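Keeping a Household Inventory
Posted Fri 2 August - Household, Records - Leave a comment

Readers of this blog will know that I moved from Caltgate to Hudenar at the end of last year. The move itself was completed without incident. The insurance renewal that followed was less satisfactory, as the insurer requested a list of household contents with approximate values, and I was not in a position to supply one. The present post sets out the method I adopted and the results to date.

An inventory should begin with a decision about what is to be excluded. I excluded any item with a replacement cost under $12, with the exception of items that form part of a set. A single teaspoon is not recorded. A canteen of cutlery is. I also excluded food, cleaning products and anything belonging to the building, such as fitted shelving and the stove.

The list is kept in a plain spreadsheet with five columns: room, item, year acquired, price paid and location of receipt. I considered several programs sold for the purpose and tried one of them, Lokgate, for most of July. It is well made, but it asks for a category and a subcategory for every entry, and I found that I was spending more time on classification than on recording. A spreadsheet can also be printed, and a printed copy is what I would want to have in hand after a fire.

Work proceeded by room. The bedroom and hall required one evening each. The study required four, owing to the books, which I entered by shelf and not by title. Only those volumes worth more than $50 have a line of their own.

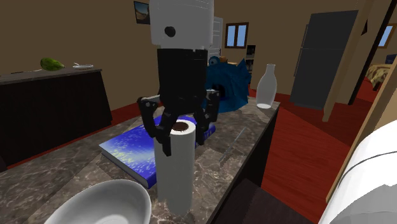

The kitchen presented a different difficulty. Most of its contents were acquired in small purchases over many years, and very few receipts survive. Where a receipt was lacking I entered the present price of a comparable item and marked the line with the letter E, for estimate. I would advise against leaving the price column blank, as a blank is easily overlooked when the totals are drawn up.

Receipts that do survive are held in a single Adeyemi box file, in order of date. Paper receipts fade, some of them within two years, and I have therefore made a photocopy of each one above $130. The copy is placed behind the original. Warranties are kept in the same file until they expire, at which point they are removed - a task I perform in January, together with the tax papers.

The completed list stands at 440 lines. It is longer than I had expected, and the total value was higher than the figure on my former policy. The policy has since been amended.

Two matters remain open. The first is the storage locker in Caltgate, which I have not visited since the move and which contains, to the best of my recollection, garden furniture and a sewing machine. The second is the question of inherited items, for which neither a receipt nor a sensible comparison exists. An appraisal has been suggested to me - the fee seems high for one clock and a pair of side chairs. I should be glad to hear from readers who have dealt with the same question.

Filed under: Household, Records
Previous post: Notes on Changing an Address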